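Questions about the block-laying module, collected from the robotics club's first two sessions. Answers are maintained by Aivar Eglītis and Sheyla Tello. Corrections go to the club list.

## General

### Who can take the module?

Any student who has finished the introductory course. Programming experience helps with the scoring script but isn't needed for the control tasks.

### Do we work on real hardware?

Not in this module. All work is done in Palteo, the simulator installed on the lab machines. Students who pass the final task may apply for hardware time in May.

### How large are the teams?

Teams have 4 members. Two handle motion, one writes the planner and one keeps the log. Roles change after each task. A team that drops to 2 members may merge with another if both agree in writing.

### Can I run Palteo at home?

Yes, if your machine meets the requirements on the download page. Results submitted for marking must be rerun on a lab machine. Physics settings on home installations tend to drift from ours, and Farzad Heydari will not debug them.

## The task

### What has to be built?

A flat path of cubes, one layer high, laid out on the table by the two-handed robot. Each cube must share a full face with the next one in the path. Contact at an edge or corner does not count. The path may turn but may not close on itself.

### What does a layout look like during a run?

The one below has nine cubes joined in a winding line, with its ends at the far yellow-green cube and the cyan cube nearest the front. Two more cubes, one teal and one pink, lie loose to either side. Both are turned at an angle to the path, so a planner that assumes every cube is square to the table will produce a poor grasp on either of them.

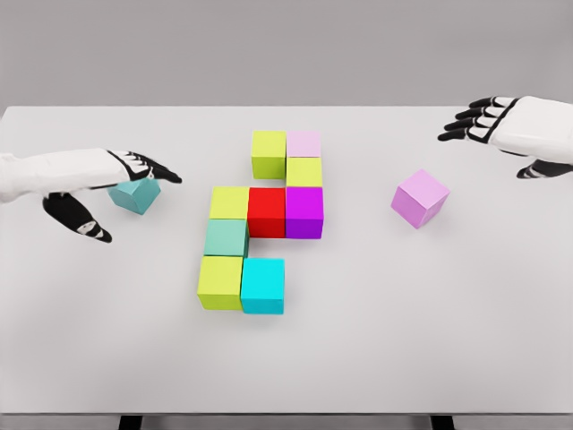
### Does colour matter?

Only for the sequence check. Repeated colours are allowed, and the planner must identify cubes by index as well as by colour. A planner that looks up "yellow-green" and takes the first match will fail on most layouts.

### May both hands move at once?

Yes. The collision monitor stops the run if the hands touch each other. Contact between a hand and a cube already in the path is logged, and a penalty applies if the cube shifts out of line.

### Can a hand push a cube into place?

Yes, provided the cube stays flat on the table. Many teams grasp for the long move and push for the last part. Alvar Hägglund's notes on contact friction, in the shared folder, cover the settings that affect this.

## Marking

### How is a run scored?

The script checks face contact, sequence and alignment, in that order. A failure at one stage ends the check, so a path with a gap gets no alignment score.

### Which random seed is used?

Seed 1635 for practice. The marking seeds are not published. Loose cubes start in different positions and orientations under each seed.

### My run passed in practice and failed in marking. Can I appeal?

Send the log file and the planner version to Aicha Mansour. Appeals without a log are returned. The most frequent cause is a start position hard-coded from the practice seed, and this is not grounds for a new mark.

### How many submissions are allowed?

Each team has 4 per task. The best one counts.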